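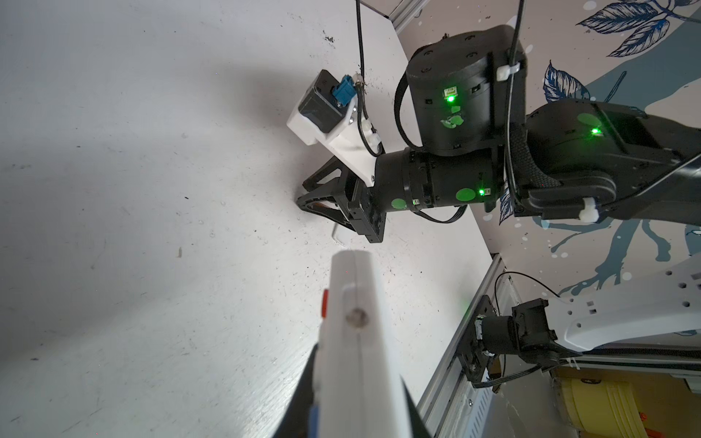

白い天板と、小さい六角レンチ

八月、午前中の作業。

今日は天板の掃除と、六角レンチの整理をする。先週から気になっていたが、急ぎの組立が続いて後回しになった。午後はYamila Orellanaさんが台を使う予定なので、昼までに終わらせたい。

## はじめの状態

表面に小さい黒っぽい点、くず、それから薄いこすれ跡がある。明るい光が当たっている帯の中では点がよく見えるが、影になっている側では見落としやすい。前回の掃除で私は「左側はきれい」と書いたが、あれは影の中をよく見ていなかったと思う。訂正する。今日は手持ちのライトを低い角度から当てて、影の側も同じように確認した。

くずの種類は見ただけでは決められない。白い紙の上に少し集めて、拡大鏡で見た。

- 細い糸のようなもの。たぶん布のウエスから出た繊維。
- 樹脂の削りかす。やわらかく、爪でつぶれる。
- 光る小さい粒。磁石についたので、鉄の仲間と考える。
- 茶色いもの。パンかビスケット。昼食を台の近くで食べないこと(私も含む)。

こすれ跡は別の問題で、爪でさわっても段差を感じない。傷というより、何かの色が表面に移ったものが多いようだ。

## 掃除の手順と結果

最初に乾いたはけで、くずを一方向に集めた。往復させると、鉄の粒で新しい線がつくおそれがある。粒を先に磁石で取る方法も試した。磁石を薄い袋に入れて、表面から少し浮かせて動かす。袋を裏返すと粒が中に残るので、捨てるのが楽だった。これは次回もやる。

次に、水でぬらして固くしぼった布でふいた。点の半分くらいはこれで消えた。残った点は、70%のアルコールを布につけて、二回ふいた。台に直接かけることはしない。天板の縁のすき間に液が入ると、あとで面倒になる。

こすれ跡には、Hukdenの中性クリーナーを使った。目立たない隅で試して、色もつやも変わらないことを確かめてから広げた。薄い跡はだいたい取れた。濃いものは少し薄くなっただけで、まだ見える。

濃い跡に400番の紙やすりを使う案は、Gerd Grubeさんから出た。隅でほんの少し試したところ、跡は消えたが、まわりとつやが違ってしまった。斜めから見るとすぐ分かる。全面を同じようにする覚悟がなければ、やめたほうがいい。Gerdさんにも見てもらい、紙やすりは使わないことになった。試した場所には鉛筆で小さい印をつけた。

メラミンスポンジも同じ理由で使わない。引き出しにまだ残っているが、誰かが流しの掃除に持って行ってくれればうれしい。

ふき掃除だけで60分近くかかった。毎日三分やっておけば、たぶんこんなにかからない。

## 六角レンチ

台の上にあった小さいL字のレンチは、どのセットのものかすぐに分からなかった。棚にはVoßのセットとLalowのセットがあり、短いほうの形がよく似ている。ホルダーの空いている穴に順番に入れてみて、Lalowのほうにちょうど入った。Voßの穴では少しゆるい。

先端の角を拡大鏡で見た。少し丸くなっているが、まだ使えると判断する。試しに、捨てる予定のねじを一本締めて、ゆるめた。すべりはなかった。ただし、固くしまったねじには使わないほうが安全だと思う。丸くなったレンチでねじの頭をつぶすと、取り出すのに午前が全部なくなる。先月Sinan Kocabaşさんがそれを経験した。

ついでに、ほかのレンチも全部ふいた。油が多すぎるものがあり、そのまま白い台に置くと跡になる。こすれ跡と思っていたものの一部は、この油とほこりが混ざったものかもしれない。確かめてはいない。

油は布に少しとって、うすくのばすだけでよい。スプレーで直接かけた人がいるようだが、ホルダーの穴の底に油がたまっていた。綿棒で取った。

### 置き場所について

今までは「使い終わったら棚に戻す」という決まりだった。守られていない。棚まで歩くのが遠く、またすぐ使うと思って台に置いてしまう。私もよく同じことをする。決まりをもっと大きい字で書いても、あまり変わらないと思う。

それで、台の横に浅い皿を置くことにした。Gillesitzの倉庫から持ってきた古い部品皿で、内側にゴムのシートを敷いた。シートは幅35ミリの帯に切って、並べて貼った。一枚の大きいシートより、汚れたところだけ取りかえられるのが便利だ。端が一か所めくれているので、あとで貼り直す。

使い方は次のようにしたい。

1. 作業中のレンチは、天板の上ではなく皿に置く。
2. 一日の終わりに、皿の中のものを棚のホルダーに戻す。
3. どのセットか分からないときは、皿に残して、ノートに一行書く。無理に穴に押し込まない。

Bit-na Chaさんは、セットごとに色テープを巻く案も出した。いい考えだと思うが、テープの糊が手につくのが心配だ。熱収縮チューブのほうがいいかもしれない。短いほうの腕にはチューブが邪魔になるので、長いほうの真ん中に付けることになる。太さの合うものが手元にあるか、まだ見ていない。

## 掃除のあと

ライトをもう一度低く当てて確認した。くずは見えない。濃いこすれ跡は残った。アルコールのあとに、ふきむらが少し出たので、乾いた布で軽くふき直した。今度は糸の出ない布を使った。緑の袋に入っているものがそれで、青い袋の布は繊維が出るので、天板には使わないでほしい。袋にも書いておいた。

Sinanさんから、天板に保護マットを敷けばいいのではないかと聞かれた。私は少し反対である。マットの下にくずが入ると見えなくなるし、小さいねじが縁で止まって、探すのに時間がかかる。でも、塗料や接着剤を使う日だけ敷くのはよいと思う。皆さんの意見をこの下に書いてください。

## 残っていること

- ゴムシートのめくれた端を貼り直す(私)
- 熱収縮チューブの在庫を見る(Bit-naさん)
- 中性クリーナーの残りが少ない。次の注文に入れる
- 鉛筆の印をつけた隅を、来週もう一度見る。やすりの跡が汚れやすくなっていないか

追記、15時すぎ。Yamilaさんが台を使い始めた。「表面が少しべたつく」とのこと。さわってみると、クリーナーを使ったところだけだった。水ぶきが足りなかったようだ。その部分をもう一度、水、乾いた布の順でふいた。手順に「クリーナーのあとは水ぶき二回」と書き足すこと。

Yhon Giraldo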